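Subject: Re: [trusilano-letters] Ink drying out between letters?
Date: 2021-07-20

> I only write to my pen friends every few weeks and every time I sit down the
> pen has gone dry. Do you all empty yours in between? And does anyone still
> use the Aerts paper, or has it gone downhill?

Hi all,

I don't empty mine, too lazy! I cap it tight, lay it flat, and scribble on an old envelope before I start. If it's still stubborn, a rinse in cool water overnight usually brings it back. I've been writing to the same family in Storkau since 1976, so I've had plenty of dry pens - and plenty of blots. 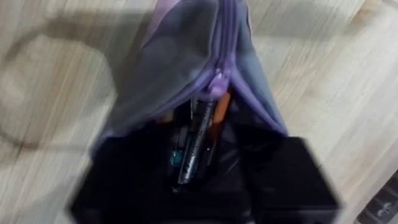
As for the Aerts paper, I bought a box in January and the ink feathers all over the place. The old stock was much smoother. I switched to the Riltell pads (73 sheets, odd number, don't ask me) and I can write on both sides again, so my letters abroad stay under the next postage step.

One more thing - does anybody keep a log of what they send? I've got almost 2000 letters in shoeboxes and no idea what I told whom. I told one poor woman about my knee surgery three times.

Oh, and I still have spare airmail envelopes if anyone wants a bundle. Write me off list.

Happy writing!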